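Postia to widen its frozen herring range from November
Sep 6, 2021

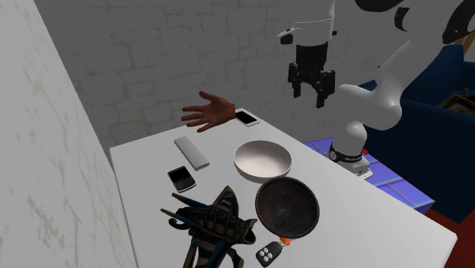 Fish processor Postia will add three new herring products to its frozen range in November, the company has announced. The new lines are plain fillets, fillets in rye crumb and a smoked herring spread sold in small tubs.

Herring is an oily fish, and a good source of protein, vitamin D and omega-3 fatty acids. It is also one of the cheaper fish to buy, but sales of fresh herring have fallen for years. Postia says many shoppers are put off by the bones and the short shelf life – two things it hopes frozen fillets will get round.

The fish will be landed at Rautiainen and filleted at the firm's plant there, where a second freezing line was fitted over the summer. Packing will be handled by Siltel under a contract that runs for two years.

The plain fillets will come in a 401 g bag and the crumbed ones in a 381 g box. Both can be cooked from frozen in the oven or in a frying pan. The spread is made with smoked herring, soft cheese, dill and lemon, and keeps for three weeks in the fridge once thawed.

Briltora shops will stock all three products first, with other grocers to follow in the new year. Prices have not yet been set, though Postia says the plain fillets will cost less than its frozen salmon.

The company's tinned herring in tomato and mustard sauces will stay on sale. Its pickled herring in glass jars is being dropped, and shops will sell it only until present stocks run out.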